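July, 6:40 in the morning

Slept badly because of the heat and got up before the alarm. Made coffee and drank it standing by the back door. The yard is all yellow now except under the pear tree. I should have watered on the side by the fence but I let it go.

I am going to keep writing down what gets done on the house each day, the way I did for the kitchen, because when Rocío asks me on the phone what I've been doing I can never remember, and then it sounds like nothing.

Front room

Yesterday was the last of the boxes from the apartment. Teodoro brought them over in his truck and we stacked them in the hall. Two were books, one was winter coats, and one turned out to be his, full of extension cords and a waffle iron. He took that one home again. The waffle iron looked better than mine and I told him so.

The coats are in the closet upstairs. The books are on the floor under the window until I decide about shelves. I had a price from Custier for a built-in shelf along the short wall, 413 dollars with the fitting, and a second price of 400 for the same thing without the bottom drawer. I don't see how a drawer costs 13 dollars, so either the drawer is bad or the shelf is. I'll call them and ask. Charmaine had them do her pantry and has no complaints apart from the wait.

Washed the front windows inside. Did not do the outside.

Lunch

Tomatoes, bread, the end of the ham. Ate at the counter because the table was covered with mail. I went through the mail after that and threw out most of it. Kept the water bill, the letter from the dentist, and the postcard from Emiliano, who is in Rivas until the end of the month and says the food is good and the bed is short. He has written my old address on it, and it still got here, with a yellow sticker over the top half.

Paid the water bill.

The white table

Spent the afternoon on this. It was in the back with everything on it that had no other place to go: jars of screws, two lamps without shades, paint cards, the roll of shelf paper, a plate I have been meaning to glue since spring. I gave myself until four o'clock to find a home for all of it or get rid of it.

The screws went to the basement. I tried both lamps, and the small one works, so it is on the dresser in the spare room. The other went out with the trash. The paint cards I kept in an envelope, although the only color I still like is the gray-green from the Lurnent set and that one I could remember without a card. The plate is glued and sitting in a bowl of rice to hold it upright. It has a line across it but it will do for toast.

Then I wiped the table down twice, first with dish soap and then with plain water. There are still a few tiny marks on it. I tried baking soda on one and gave up. Most of them won't show unless you go looking, and I'm not going to sand a table for the sake of specks.

The only thing I put back was the orange wicker basket, over near the far edge on the right. I tried it in the middle first and it got in the way of everything. It's the long one shaped a bit like a boat that Ye-ji gave me when she moved to Stunau, and I have never used it for much. I thought of bread, but bread goes stale in it. For now it can hold the mail that I mean to answer, and if it fills up I'll know I'm behind.

I like the table bare. It makes that side of the room look bigger, with the paneled wall behind it. I had thought about painting the paneling and now I think I'll leave it until fall and see.
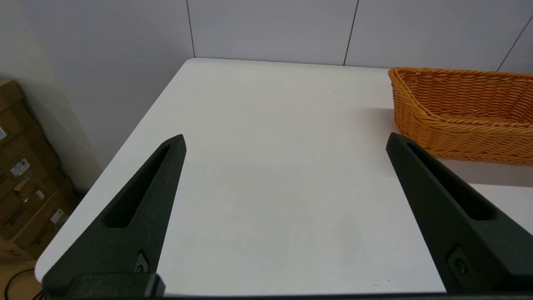 Evening

Charmaine came by at six with plums. She stayed an hour and we sat outside where there was a little air. She thinks the table should go under the window where the light is, and the books should go where the table is. I said I would think about it. The trouble is the radiator, which sticks out on that side, and I'd have to keep the table a hand's width off the wall and lose things down the back all winter.

She also wants me to go with her to the garden place on Saint Anne Road for a second hose. Mine leaks at the tap end. I've wrapped it with tape, and the tape leaks.

Called Rocío after supper. Her knee is better and she is walking to the store again. She asked what I had done and I read her some of this, as far as the screws, and she wanted to know why I'd thrown out a lamp without changing the plug. I said it was the switch. I don't know that it was the switch.

To do

Call Custier about the drawer.
Outside of the front windows.
Write to Emiliano before he leaves Rivas, and give him the right address.
Hose.
Ask Teodoro if he still has the long level.
Plums: eat the soft ones first, stew the rest.

Ten o'clock now and still warm upstairs. I've opened both windows in the spare room and left the door propped with a box of books. Going to read a little and try to sleep.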